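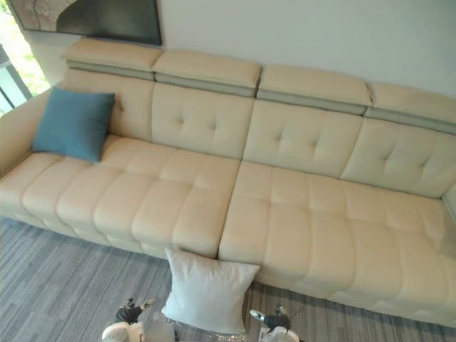
Cream leather sofa with tufted back cushions, a white square cushion and a teal-blue throw cushion.

Throw Cushions on a Leather Sofa

Leather is smooth, so cushions slide. Set them back against the upright part of the sofa, with the bottom edge pushed into the crease where the seat meets the back. A cushion placed at the front of the seat will be on the floor by evening.

On a long sofa, start at the armrests and work toward the middle. Leave the center clear for sitting. If the headrests adjust, put them where you want them before you place anything.

Take all the cushions off once a week. Vacuum the seams and the channels between the quilted panels with the soft brush, then go around each button with a dry cotton cloth. Crumbs in the tufting will scratch if people sit on them.

Strong dyes can rub off on pale leather. Before a new dark or bright cushion goes on, press a damp white cloth against the fabric for a minute. If color comes off, wash the cover or keep it on another chair. 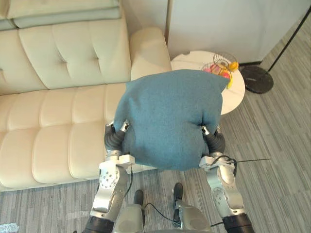
Teal-blue pillow, squeezed in at the middle.

To plump a square pillow, press the sides in, let go, turn it a quarter and press again. Brushed fabrics pick up lint, so finish with a clothes brush, going one way only.

Keep cushions out of direct sun when the sofa is near a window. Swap their places each September if one side of the room gets more light.

Updated 2 April 2020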